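The rain barrel program in Hasto began with free barrels and a waiting list, and the list is still longer than the row of barrels. Musa Tamuno, who runs it from a shed behind Ullberg Hardware, has spent seven years persuading people that gutters are interesting. 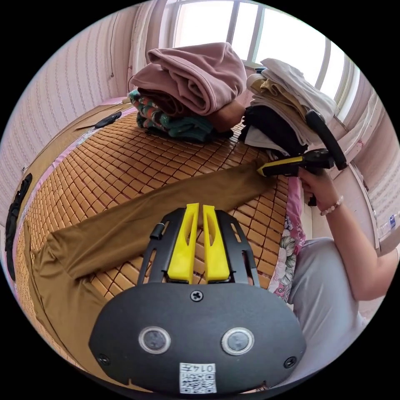
Yellow fingertips, black front plate, three screws.

Berken Street signed up first. Four houses joined in January, when every barrel froze solid. Tamuno calls this "a slow start" and has ordered two more.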